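Week 3 notes: hanging loads, loops and why we bother drawing them

Morning all, and thanks to those who came in early to help shift the tables. I've typed these up from my own scribbles, so forgive the order. We're still on tension, which I know half of you did in high school and the other half have happily forgotten.

Start with the plainest case, something hanging and not moving. The pull up equals the weight down, and that's your whole equation. Before you write it, though, draw the thing! A dot for the object, an arrow up, an arrow down, labels on both.
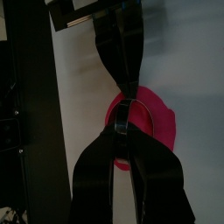
A strap hanging down in the first one, a pink loop held up off the table in the second.
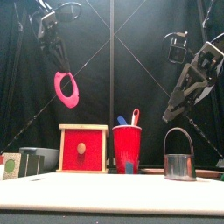 Farzana Ranasinghe wanted to know whether a heavy strap has the same tension all the way along, and the answer is no. If you count the strap's own weight, the top carries the load plus everything below it, so tension is greatest up there and drops off as you go down. We ignore this for light cords (most of the textbook does) but you can't for a long chain.

Let's put numbers on it. A load of 12 kg on a light cord, with g as 9.8, gives 117.6 newtons. Now let the same load accelerate upward at 3 metres per second squared. Net force is 36 newtons, so tension goes up to 153.6. Going up at a steady speed puts you straight back to 117.6, and this is where I lost a fair few of you last January – moving isn't accelerating.

Loops next. Hang a load from the bottom of a loop passed over a smooth peg and you've got two sides sharing it, so each side carries half. Spread the sides apart and each one has to pull harder, as only the vertical part of the pull holds anything up. At 60 degrees from vertical, each side carries the full weight of the load. Try it with a shoelace and your water bottle, you'll feel it in your fingers.

For the tutorial: redo the 12 kg problem with the load accelerating downward at 3, then sketch tension against height for the Tutville chain problem. Labelled axes please, and bring a calculator. Kianoush Hashemi has the spare copies of the problem sheet.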